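Wrist camera policy keeps going back for keys that are already in the tub

Posted by plodville_bench in Manipulation software

We have a two-arm table-top cell and we're training it on a sorting job: pick up key tags with keys on them and drop them in a blue plastic tub. Each arm has a small camera at the wrist and there's nothing overhead. The policy is a fairly ordinary imitation model that takes both wrist views plus joint angles and puts out short chunks of motion, 20 steps at a time. We recorded 590 demonstrations by hand.

It works well enough for the first few items. Then one arm starts hovering over the tub and sometimes closes on a key set that has already been dropped. It lifts it, wanders a bit and drops it again. The training loss looks lovely, which tells me nothing.
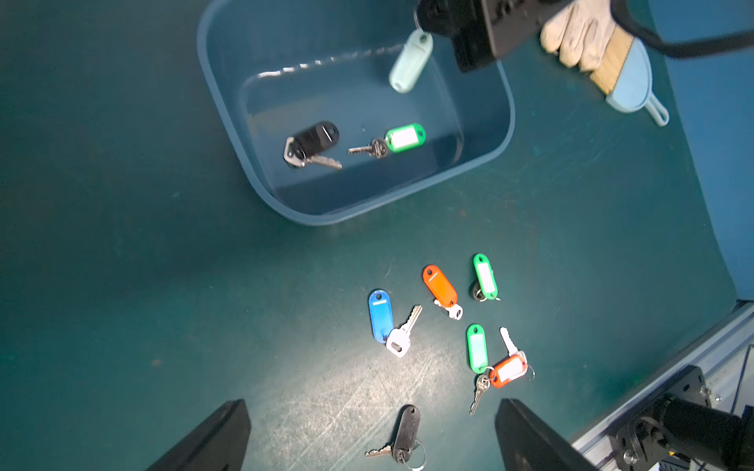
A colleague has been reading the Vellen forum and wants to bolt an object detector on the front, mask out anything inside the tub and retrain. I've been told by three different tutorials that this "just works" and I don't believe any of them. The tags come in several colours, the keys overlap, and the other gripper is often in view when one arm is looking at the tub. I'd sooner fix the policy than add a second model that can be wrong in its own way.

Has anyone had this exact fault and cured it? I mean cured it on the table, with numbers. I have seen enough videos.

Things already tried: longer training (no change), more colour jitter on the pictures (slightly worse), halving the chunk length (jerkier, same fault). Both arms run from one machine and the clocks agree.

kivthorpe_controls

Before anybody masks anything, look at your demonstrations. I would bet on the data.

When people drive the arms by hand they fumble. A key set lands on the rim, or it snags on a finger and comes back out, and the operator goes in and has another go. Those recordings get kept because the episode ended with everything in the tub. Your model has no idea that the second grab was a correction. It has learned that key sets in a tub are sometimes things you pick up, which is perfectly true of what you showed it.

We had the same with a parts tray. I went through the episodes and marked every time a gripper closed while it was over the tray. There were far more than I'd have guessed, and I had recorded a good share of them myself. We cut those stretches out, retrained from scratch with the same settings, and the re-grabs mostly went. I say mostly. I ran 100 trials before and 100 after, with the items laid out from the same printed sheet of positions each time, and there were still a few. Anyone who tells you they got to zero with a data clean ran it ten times.

You can find them without watching everything. Take the gripper position from the joint log, draw a box round the tub in the arm's base coordinates, and list every frame where the fingers go from open to closed inside it. It's a short script. If the list comes back nearly empty I'm wrong and you can ignore all this.

One caution on cutting: don't leave a jump in the middle of an episode. If a chunk spans the cut, the model learns to leap. Split the episode in two at that point, or drop it.

The colour jitter making things worse doesn't surprise me. The colour of the tub is probably the strongest hint the model has for where "done" is, and you were scrambling it.

wynne_tooling

Just use the detector. We use the Wynne stack, it comes with a mask step and you switch it on in the config. Never had a problem with it.

plodville_bench

Thanks both. Wynne, what were you picking up, and was anything overlapping? "Never had a problem" over how many runs?

Kivthorpe, I wrote the script at lunch. The list is not nearly empty. I haven't retrained yet, so I'm not ticking anything as the answer.

teal_bench_2

I half agree with the data answer but I'd check one more thing, as cleaning won't touch it if it's there.

With wrist cameras only, neither arm remembers anything. If your policy sees a single moment at a time, then an arm that happens to be looking into the tub after a drop has a nice clear view of keys, close up, and possibly no view of the ones left on the table. Going for what it can see is a reasonable guess. The question is why it's still there looking.

Plot the wrist height after each release. In our recordings the operators paused over the bin after letting go, up to 2 seconds in the worst cases, while they decided what to pick next. The policy copied the pause, and once it was paused it could drift into a grab. We trimmed the idle frames and told the operators to lift away straight after release. That helped. Giving the model a few past frames also helped a little in testing and then made it lazier about reacting when something slipped, so we took it out again.

As for the detector, I wouldn't rule it out for ever, but test it by itself first. Save a few hundred wrist frames, including ones where the other gripper is reaching over the tub, label which key sets are inside and which aren't, and see how often it gets that right. A mask that flickers on and off between frames will give your policy something new to be confused by, and you'll spend May arguing about which of the two models is at fault.

Do one change per training run as well. If you clean the grabs and trim the pauses together you'll have a better robot and no idea why.

plodville_bench

Fair. I'll do the grabs first, then the pauses, same layouts for both, and post the counts here whichever way they go. The wrist height plot does show a flat bit after release, longer on the right arm than the left.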